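Category: Course Notes > Housekeeping & Accommodation Services > Unit 4

Unit 4: Beds. Sheets, tucks, corners, what to do with the rest of it
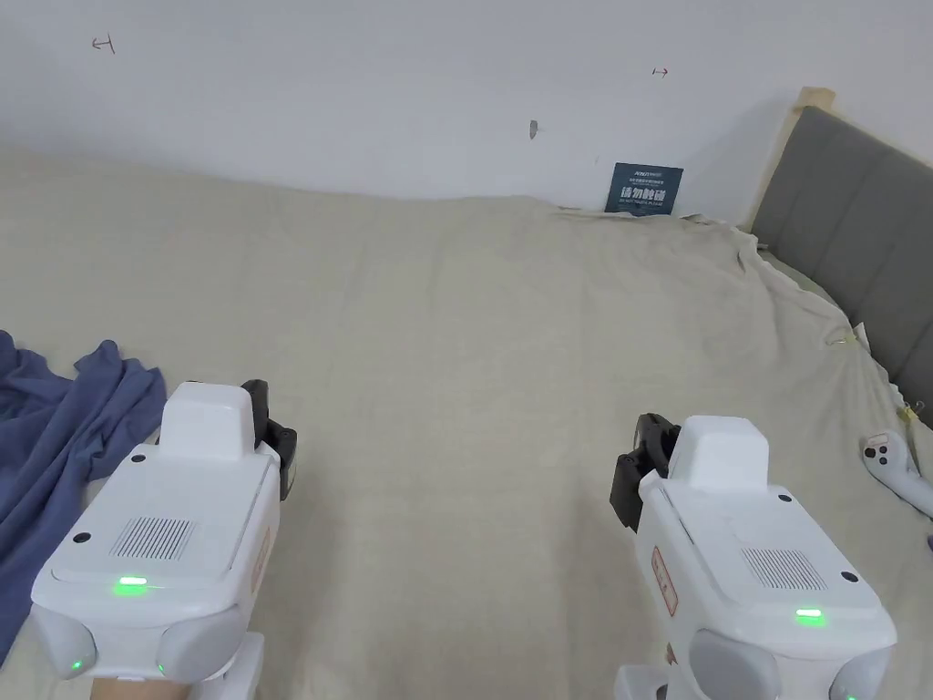
Notes from the morning session, typed up quick by Raelene Nepia. Octavio Bustos will go over anything missed before the practical. Bring these with you, and the Unit 3 linen chart, you'll need both.

Where we got to last time: stripping. Top to bottom, pillows off first, then cover, then top sheet, then bottom. Don't drag the lot off in one armful, things get lost in it. Socks, phone chargers, remotes, one time a set of false teeth at the Jerdale. Lift, look, fold in, bag.

CLEAR BEFORE YOU START
Anything lying on the bed goes somewhere else first. Clothes and throws to a chair. Small gadgets to the bedside table, same side you found them. Guest property gets moved once and put back once. Do not tidy it away in a drawer, guests think it's been stolen.

If a cloth or blanket is in a heap, shake it out away from the bed, fold in half and half again. Don't guess whether it belongs to the house or the guest. Check the label, ask if there isn't one.

BOTTOM SHEET
Flat or fitted, the problems are the same. Creases come from three places:
- sheet not centred
- pulled from one side only
- pad underneath has ridden up (check this FIRST, everyone forgets)

Order of work, flat sheet:
Centre fold down the middle of the mattress. Open out to one side then the other. Head end tucked first. Then walk to the foot, pull firm, tuck. Corners. Sides last.

Fitted: far head corner, then diagonal to the near foot corner, then the other two. Diagonal matters, it pulls the slack out of the middle. Go round head corners first and you end up fighting the last one.

Smoothing. Flat of the hand, from the middle outwards. Not fingertips. Long strokes. If the wrinkle comes back, the tuck is loose, so go back and fix that, don't keep stroking it.

Pale colours. Cream, beige and so on show every crease in side light. Stand at the foot with the curtains open and look along the sheet. Darker stuff hides more but shows fluff.

MITRED CORNER
Octavio's version, four moves:
1. Tuck the foot end.
2. Pick up the side edge a forearm's length from the corner, lift it to make a triangle, lay it on top.
3. Tuck what hangs down.
4. Drop the triangle, pull straight, tuck.

Should look like an envelope. Practise on the small bed before doing the large one, the reach is a lot further and you will want to kneel on the mattress. Don't. It puts a dip in it and you start again.

UPHOLSTERED HEADBOARDS
Padded panels catch dust in the seams. Soft brush, top downwards, BEFORE the clean sheet goes on. Vertical panels, brush down the line of the seam. No spray. No damp cloth unless the supervisor says so, grey fabric watermarks badly. Keep your hands off it while tucking, the head end gets grubby from people leaning on it.

If there's a wall hard against the bed, pull the bed out with two people. Never by the headboard. Check the wall for scuffs while you're there and write them down.

BACKS
Bend at the knees, feet apart, face the way you are working. Go round the bed once each side, not back and forth. At the Pramden they do 67 rooms on a full day between 13 staff, so saved steps add up. Amon and Tamihana houses both use the one-side-at-a-time method, worth learnign for interviews.

FOR THE PRACTICAL
One large bed, bottom sheet and two corners, then headboard brushed. You are marked on finish and order of work. Speed isnt marked yet, that's in October.

Reading: handout 4b, linen sizes and when to swap a worn sheet. Short written answer on causes of creasing, half a page is fine. Hand in at the desk, name on the top please.

This site uses cookies to remember your settings. Accept all | Manage preferences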